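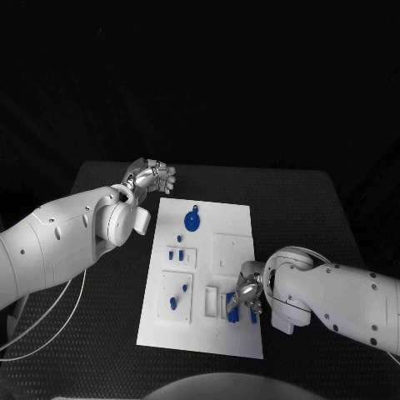
3. Setting up the work surface

I'll admit this section was supposed to be a paragraph. My coauthors at Garrido thought a table was a table, and so did I when we started in January. Then we spent more time arguing over what goes on top of it than over anything else in the project, and I now think the surface deserves its own write-up. Most papers I read on tabletop sorting give it half a sentence ("objects were placed on a table"), and I've lost whole afternoons trying to guess which table and what was on it.

3.1 The layers

Our setup has a few layers, and I'll take them from the bottom. First comes the tabletop, which is whatever the room already had. Over that goes a mat, and on the mat lies the board where the sorting is supposed to happen. Behind the far edge of the table we hang a backdrop, so that the wall, the shelves and people walking by don't end up in the view. Figure 1 shows the arrangement with the dark gray mat and the white board, the combination we used for the main study. I'll call it the Lotatent layout from here on, after the room it was first built in.

We tried four mats before settling. The first was a smooth one in light gray, and I really liked it! It wiped clean in seconds and it looked great under the ceiling lights. The trouble was that small things kept going on little trips. A washer set down at one side would slide if you bumped the table with your hip, and I bump tables a lot. The mat we kept has a fine grid of dots across it, so there's some texture for things to settle against. It takes longer to clean (crumbs of eraser get down between the dots and you have to brush them out), but I haven't had to crawl under the table in a while.

3.2 Why a white board on a dark mat

The board is a white rectangle with raised white plates on it and it lies flat, with no stand under it. I'd argued early on for a tilted one, the way a drafting table is tilted, because it's easier on the neck. I lost that argument the first time we put down anything round.

Color took longer. White on dark gray gives you an edge you can find without thinking about it, and this matters more than I expected. When you're sorting, you keep making a tiny decision about whether a thing is on the board or off it. With our light mat the border more or less melted away in the late afternoon, and pieces ended up straddling it. With the dark mat that mostly went away. I should say that this is my impression from sitting there, and the numbers in Section 5 only cover the dark mat, so please don't quote me on the comparison.

There is a price. Pale pieces are hard to see on a white board - our white plastic spacers are the worst of the lot - and dark pieces that roll off are just as hard to see on the mat. We thought about a mid-tone board and ordered one from Vuver, but it turned up with a gloss finish and threw the ceiling lights straight back at us. It's leaning against a filing cabinet now.

3.3 The backdrop

The black backdrop began as a quick fix. Our Skiresden room has a window onto the corridor, and every passing jacket changed the background. A plain dark background took care of that. It does show faint folds, and I spent a silly amount of time trying to smooth them before deciding they were faint enough to live with. If you copy this part, get one that's wider than your table. Ours is, and I'm glad.

3.4 Layouts and resets

For the main study we drew up 50 starting layouts and ran 1000 trials in total, each one beginning from a layout printed on paper and kept in a binder beside the table. Resetting works like this. Everything comes off the board, the board gets wiped, and then its corners are checked against four small pencil marks on a paper template. We take the template away before the trial begins. I had wanted tape corners left on the mat permanently, but tape doesn't stick well over the dots, and after a few days the ends curl up and collect lint.

The board does creep a little. You wouldn't notice it from one trial to the next, though over a morning it can wander far enough that the template no longer agrees with it. We squared it up at every reset and wrote down any shift that was big enough to see, and those notes are in the log that goes with the layouts.

One habit I'd pass on is to wipe the board before you fill it and again after you clear it. Fingerprints show up badly on white, and a smudge near the middle looks an awful lot like a small gray washer when you're tired. I picked at one with my fingernail for a good while before I figured out what it was.

The lighting was left as we found it, ceiling fixtures only, blinds down. Section 4 goes through the pieces themselves, including the spacers I complained about above and the reason we kept them in.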